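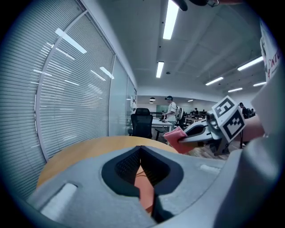
Debnath wrote:
> Same thing on our unit last November. The jaw closes on the cloth, the trigger comes back to zero, and the jaw stays shut for a second or two. We put it down to the spring and swapped it. It came back after 300 cycles. Has anyone looked at the cable instead? And is it worse with thin fabric, or do you get it with nothing in the jaw?

I have looked at the cable now, so here are the answers as far as I have them.

First, it is not the spring on ours either. I put in a new one on Monday and had the fault again the same afternoon. The spring we took out measured the same as the new one.

Second, yes, it happens with nothing in the jaw, but you won't notice. With the jaw empty, it comes back late and then catches up, and unless you plot the width you would call it normal. With cloth between the tips you see it right away, since the cloth should drop and doesn't. We have been using the pink cloth for all the fold and release trials. I have not tried anything thinner.

What I did was run open and close on the Isis tool by hand and log the jaw width from the marker cube against the trigger position. 247 cycles on one tool. The late release showed up 3 times in the first 50 and got more frequent after that. I stopped at 247 because on the last one the jaw did not open until I pulled the finger back by hand.

That last one is the reason for this message. Up to then I had it filed as a nuisance. A jaw that stays closed after you let go of the trigger is a pinch hazard, and the person holding the tool will reach in with the other hand to free the cloth. I did it myself without thinking. The finger then let go all at once and caught the side of my thumb. No injury, but there is enough force there to hurt somebody.

On the cable: with the cover off our tool I found the orange jacket scuffed on one side, level with the bottom of the notch. My guess is that the cable rubs on the lining as the finger travels and at some point it drags enough to hold the finger. I can't prove that yet. Against it, the scuffed part is short and the jacket isn't cut through. For it, when I tied the cable over to the other side with a bit of tape I got 50 clean cycles in a row. That is not many, so don't take it as a fix.

One thing that confused me for a day - the width log sometimes shows the jaw open when it is closed. That is a separate problem. The marker on the finger gets read badly when one face is at a steep angle to the camera, and the Vureo software fills the gap with the last good value. If you only go by the log you will miss some of the stuck releases. Turn off gap filling before you count anything.

What I would ask everyone with one of these tools to do for now:

Don't reach between the tips while the tool is in your hand. Set it down on the table first, then pull the finger back from the outside.

If the jaw sticks once, take that tool out of use and write down the cycle count if you have it.

Check the cable jacket inside the notch. You need a flashlight, the lining is dark and you won't see scuffing otherwise.

Debnath, could you take the cover off yours and tell me which side the cable sits on? If it runs on the same side as ours I will write to Dutinis and ask for the routing drawing. They did our housings and I believe they did yours too, but I'm not sure it was the same batch.

I can send the raw log to anyone who wants it. The columns are not labeled, so ask me before you plot it.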